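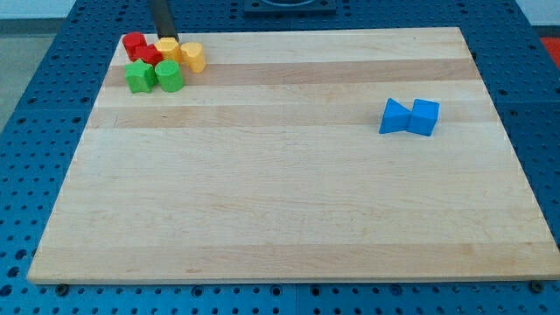

Home | Notebook | Projects | Contact

February, Wednesday -- budget for bench two

Quote in from Kavanagh and it's lower than I dared hope! Second perforated table, 210 each, 5% off if we take two. I say take two.

Blocks: want a spare set in the same colours and shapes, plus more stars (fiddly to push, so great for testing). Arkitz do a bag of 100.

Still open -- rod tips. Fernley or turn our own? Ask Plilton what they pay.

Order ref 3026, not sent yet. Need the bench depth first!

2 comments | 5 shares
Back to top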